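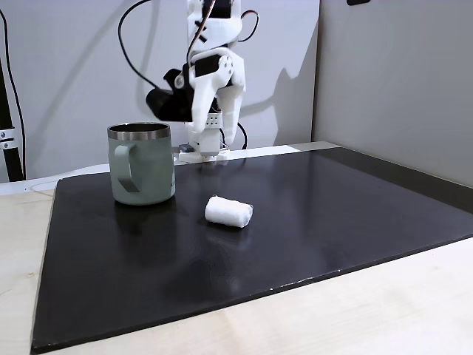

第 7 页

通俗小说写作 讲义(续)
第二讲 悬疑故事里的“时间锁”

上回讲到人物的欲望,有同学课后问我,说老师,我的主角欲望挺强的呀,为什么大家读到第三章还是犯困?我把那份稿子拿回家又看了一遍,发现毛病出在时间上。他的主角想找回失踪的哥哥,可是今天找也行,明年找也行,读者自然也就不着急了。所以这一讲我打算专门讲时间锁。

时间锁这个叫法是我自己用惯了的,你们在别的书里可能会看到“倒计时”“死线”之类的说法,意思差不多。我喜欢“锁”这个字,因为它除了有期限,还有一层关住的意思:到了那个点,某扇门就关上了,人物再也回不去。光有期限没有门,那叫日程表。

一、先看一个例子

这学期我们一直在拆的那本《盐仓》,没读完的同学请抓紧,后面还要用。作者 Dinesh Pramanik,写的是一个港口小城的书记员,名叫 Kumudini Gazi,她在旧档案里翻到一份被调包的证词。头两章节奏其实很慢,光写她怎么整理卷宗就写了一大段(我个人很爱那一段,后面再说)。可是第二章末尾有一句话,法官 Samarakoon 随口告诉她,这批旧档十二月要运走销毁。

就这么一句,很轻,连个感叹号都没有。但你回头看,整本书的发条是在这里上紧的。她之前可以慢慢查,现在不行了。而且请注意,法官说这话的时候并不知道她在查什么,所以他没有威胁她的意思。我特别喜欢这种处理,压力来自一个不相干的人的一句闲话,比反派拍桌子吓人得多!

你们可以试试把这句话删掉再往下读。第三章她夜里溜进库房那一场,原来读得手心冒汗,删掉之后就成了“她怎么这么爱加班”。文字一个没动,味道全变了。

二、锁要放在哪里

常见的问题是放得太晚。很多同学舍不得,总想留着当高潮,结果前面一半的篇幅都在空转。我的建议是在全书前四分之一之内,读者要知道有一个期限存在,哪怕还不知道到期会发生什么。

也有放得太早的,第一句就是“还剩二十四小时”。短篇可以,长篇很危险。读者还不认识这个人,你让他替谁着急呢?我年轻时候写过一篇,开头就是炸弹,写到中间自己都嫌烦,后来整篇扔抽屉里了,到现在也没拿出来。

《盐仓》的做法算是比较稳的:先让我们喜欢上 Kumudini 这个人,喜欢她削铅笔的样子,喜欢她跟门房斗嘴,然后才上锁。刚才说那段整理卷宗的描写我很爱,原因也在这里。它表面上没推动情节,可它让我们知道她对纸是有感情的,一个对纸有感情的人听见“销毁”两个字,那个滋味不用写读者也能尝到。

三、锁可以换,但是不能白换

长篇写到中段,一把锁往往撑不住。这时候可以换锁,或者加锁。书里第十一章,运档案的日子突然提前了,这是最老实的一种加法,叫“提前”。老实归老实,用一次很有效,用第二次读者就要翻白眼了。

另一种加法我叫它“换门”。期限没变,但是到期会失去的东西变了。Kumudini 一开始怕失去的是那份证词,后来她发现证人 Mahfuz Munshi 还活着,而且正打算出远门,于是她怕失去的变成了一个人。证词没了还可以想办法,人走了就真走了。赌注一下子抬高,日历上却还是同一天。这个技巧请大家划下来,期末作业里我会留意。

千万不要做的是“延期”。写着写着,主角来不及了,作者心一软,让船晚开两天,让法院放假。一延期,读者就知道你舍不得下手,以后你再怎么喊狼来了他都不信了。假如情节实在需要延期,那就让主角付钱,付很贵的钱。比如她为了让档案车晚到,出卖了唯一帮过她的同事,那这个延期就成立,因为她买的。

四、时间锁和恐惧

有位同学在课堂讨论里说,主角应该勇敢,勇敢的人不怕期限。我当时没来得及展开,现在补一下。

勇敢的主角当然好看,可是在悬疑里,一个完全不怕的人是很难写的,因为你没有东西可以拿走。时间锁给恐惧一个具体的形状。没有锁的时候,人物怕的是“坏事”,很模糊;有了锁,她怕的是某一天早上那辆车开进院子。模糊的恐惧写三行就写干了,具体的恐惧可以写一整章。

你们去看第十四章,她坐在厨房里听见外面有发动机的声音,其实是送菜的。整整两页什么都没发生,她就是坐着,水开了也没去关。我每次读到那儿都觉得胸口发紧,然后又很佩服,两页呀,一辆送菜的车!

这里顺便说说反派。反派最好也有自己的锁。书里那个律师 Sunil Ranasinghe,他急着让档案消失,是因为他马上要升职,背景审查一开始就会有人去翻旧案。他的锁和她的锁方向相反,她希望日子慢一点,他希望快一点。两个人抢同一份日历,戏自然就来了。要是反派有的是时间,他干嘛要冒险呢?他在家喝茶等着就行了。

五、几个写法上的小问题

章节标题要不要写日期?可以写,但是写了就得负责。有同学每一章都标时间,标到后来自己算错了,一个人同一个下午出现在两座城里(我没有点名哦)。我的习惯是在墙上贴一张纸,画一条线,把每场戏的时间钉上去,写完一场钉一场。很土,很管用。

数字要不要具体?看情况。《盐仓》里那批旧档一共1079卷,这个数字出现过好几次,每次都很刺眼,因为她是一卷一卷翻的。如果写“上千卷”,读者感觉到的是多;写1079,读者感觉到的是她真的数过。不过一本书里这样的数字有一两个就够了,多了就像在看账本。

对话里怎么提期限?尽量别让主角自己说。“我只有三天了”这种台词,说一次还行,说多了像在提醒读者别忘了交卷。让旁人说,让环境说。门房抱怨下个月没人陪他下棋,搬运工来量门框的宽度,这些都是在报时。

还有,锁到期的那一场一定要写出来,正面写。我见过不止一份稿子,铺垫了三百页,到了那一天,作者来了一句“第二天醒来,一切已经结束”。读者会把书扔出去的,我就扔过。

六、课堂练习

练习一
把你正在写的故事用一句话概括,格式随意,但是句子里必须同时有“到什么时候”和“会失去什么”。写不出来的,先别往下写正文,回头找锁。

练习二
写一个场景,大概300字。两个人在吃饭,其中一个知道期限,另一个不知道。不许出现任何时间词,日期、钟点、“快要”“来不及”都不行。下次上课互相读,听的人猜猜是谁知道。这个练习往届同学都说难,难就对了,慢慢来。

练习三(选做)
找一部你喜欢的悬疑小说,标出时间锁第一次出现的位置,再标出换锁的位置。如果你标不出来,也请写一段话谈谈它靠什么让你一直读下去。我是真心想知道,有些书就是没有锁也好看,我到现在还没完全想明白。

七、上次作业的反馈

总体比第一次好很多!人物出场普遍干净了,没有再出现照镜子描写自己长相的(谢谢大家)。

Janaka Seneviratne 那篇写渡轮的,我在课上会拿出来读一段。他把潮水当作时间锁用,水涨到第几级台阶,人物的路就少一条,完全不用钟表,很漂亮。小毛病是后半段人物突然多了起来,建议砍掉2个,那对姐妹可以合成一个人。

还有几位同学的结尾写得太急,明显是交稿前一晚赶的。我理解,大家都有自己的时间锁嘛。但是结尾请至少隔一夜再看一遍,你会看到很多前一晚看不到的东西,比如错别字,比如主角的姓改了。

下一讲讲不可靠叙述者,请提前读《盐仓》第十五章到结尾,重点看 Mahfuz 的那段自述,想一想他哪些话是说给 Kumudini 听的,哪些话是说给自己听的。练习一和练习二写在纸上带来,字大一点,我眼睛不太好了。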